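Kiketo's amended restructuring terms went up a little after 7 this morning. The retailer wants holders of its unsecured notes to swap into new second-lien paper at a discount. Notes on the mechanics, as I get through the document. Thread.

First, what is on the table. Each $1,000 of old notes gets $640 of new second-lien notes plus a strip of common stock. The new notes pay a higher coupon, but the company may pay half of it in kind for the first two years.

Pay-in-kind means the interest is added to principal instead of going out as cash. It helps a retailer through two holiday seasons. It also means the debt stack grows while the store base shrinks.

The store base: 201 locations remain after the last round of closings. The filing does not list which leases come up for renewal first. The prior annual report did, in a table that has been dropped.

The minimum participation condition was 95 percent in the original offer and is 90 percent in this one. The company can waive it. A waivable condition has limited value to a holder deciding whether to tender early.

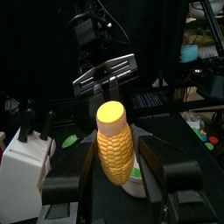
Beatriz Carvalho: Does the waiver need consent from the asset-based lenders, or can the board do it alone? I read section four twice and couldn't tell.

Replying to Beatriz: the board alone, as I read it. The lenders' consent covers the new liens, and it is described as obtained "in principle." The signed amendment is not attached as an exhibit, so treat it as open.

Next, collateral. The second lien covers inventory and receivables, behind the revolver, and takes a first position on the trademarks. It does not reach the owned real estate.

The owned real estate sits in a separate subsidiary, Barrios, which was set up last December. Barrios is an unrestricted subsidiary. It does not guarantee the old notes and it will not guarantee the new ones.

Barrios can therefore borrow against the buildings on its own account. The terms allow up to $300 million of debt there, with proceeds "available for general corporate purposes of the group." There is no requirement that any of it be used to pay down the notes.

So a holder who tenders moves ahead of the holdouts on inventory and trademarks, and gets no claim on the buildings. A holder who doesn't tender keeps an unsecured claim with most of its covenants stripped by exit consent.

Exit consents, for anyone new to them: by tendering, you also vote to amend the old indenture on your way out. It takes a simple majority. The payment terms can't be changed that way, but the restrictions on liens and asset sales can.

Trademarks. The filing values them using a royalty rate of 5 percent of sales. The sales line in that calculation is last year's, before the closings. Run it on the current store base and the number comes down by a good deal. I would not lend against the headline value.
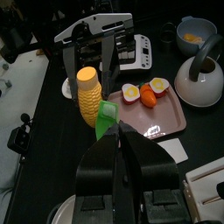
Demetrio Esteban: You're ignoring the licensing income. The marks still earn money from Nunier even if every store closes.

Replying to Demetrio: fair point, partly. The Nunier license does bring in cash. It is a single contract, it has 5 years left, and the licensee may terminate on a change of control. A debt-for-equity swap large enough to hand over the board could count as one.

The definition of change of control in that license is not public. The risk factors mention it in one sentence on page 88. If anyone has seen the agreement itself, I would like to know whether a creditor group acting together counts as one person.

Liquidity. The company reports cash plus undrawn revolver as one figure. The revolver has a springing covenant that kicks in when availability drops under a set share of the borrowing base, so the last slice of it can't be drawn in practice. Subtract that before comparing with the quarterly burn.

Vendor terms matter more than the coupon here. Payables fell faster than inventory last quarter. That is the usual sign of suppliers asking for shorter terms or cash up front. Management described it as "timing" on the call.

If vendors tighten again ahead of the fall order cycle, the interest savings from the exchange are used up before the goods reach the floor. The filing has no sensitivity table for this. The lender presentation in the appendix does, with the figures blacked out.
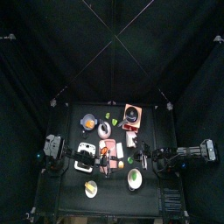
The work table, with toy kitchen items out.

Process dates: the early tender window closes at 5 p.m. New York time, ten business days from launch. Withdrawal rights end at the same moment. After that, late tenders get $50 less per $1,000.

My spreadsheet with recovery under three cases is up on Jotside. Inventory is marked at liquidation value in all of them. Change cell B4 if you disagree with the advance rate.

Correction to the collateral post above: the trademark lien is first priority on domestic marks only. The foreign marks are pledged to the revolver. Thanks to Carmela Aguirre for catching it.

Will add to this when the lender amendment is filed.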